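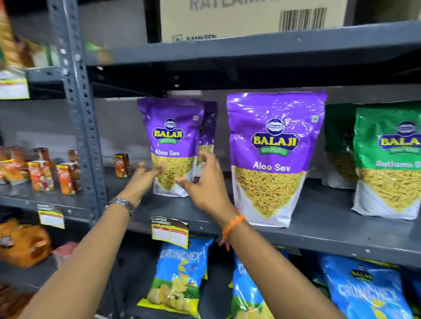 Home > Blog > Pantry > Galleries

Filed under: Snacks, Small Shops, Pantry Love

The Snack Aisle at Vinby, September

I have been meaning to put up a page on the snack shelves at Vinby for ages, and a long evening with nothing on the stove finally got me to do it. If you cook Indian food at all, or just like something crunchy next to your tea, this aisle is a joy. It's plain gray metal shelving, packed with bags in every color, and I can lose a good half hour there without noticing!

Balaji Aloo Sev, purple pouches
My number one. Sev are thin, crisp fried noodles, and aloo sev gets its softness from potato in the dough. The purple is so bright you can spot it from the end of the aisle, and there's a clear view of the yellow sev on the front – I love a bag that shows you what you're getting. They had it in a smaller pouch and a larger one. Get the larger one. I scatter it over yogurt and chopped onion, over poha, over tomato soup, and (don't tell my mother) over buttered toast.

The green pouches next door
Ratlami sev, for anyone who wants more kick. It's the spicy cousin, with clove and black pepper in most versions I've tried, and it's terrific with cold cucumber. I mix it half and half with the aloo when people come over and the bowl is always empty first.

Crunchex, bottom shelf
Bend down for these. Blue bags, yellow chips on the front, and a very good thing to crush over a sandwich filling right before you close it up. They go soft fast once opened, so clip the bag or finish it.

Red and orange boxes, same level as the sev
Boxes of sauce with tomatoes printed on them, over past the upright. I like that they're kept so close to the snacks – a spoonful stirred with lime juice makes a quick dip.

What I make with it all
My lazy sev bowl: one can of chickpeas, drained, one small red onion, a tomato, a handful of cilantro, lime, salt, and some 49 grams of aloo sev (yes, I weighed my handful once). Toss everything except the sev, then pile that on at the very last second. It feeds two, or me.

If you go, I like it best just after 4 in the afternoon, when it's quiet and you can get down to the bottom shelf without blocking anyone. Next gallery will be pickles, and I already have far too many jars open.

Previous | Next | All galleries | About

3 comments

Kelechi Odukoya
Tried the sev on tomato soup last night and I'm a convert. My kids ate theirs straight off the top and left the soup.

Zdislava Hrnčiar
Do you keep yours in the bag or move it to a jar? Mine loses its crunch in a few days.

mapleandmint
Jar, tight lid, away from the stove. And please do the pickles soon!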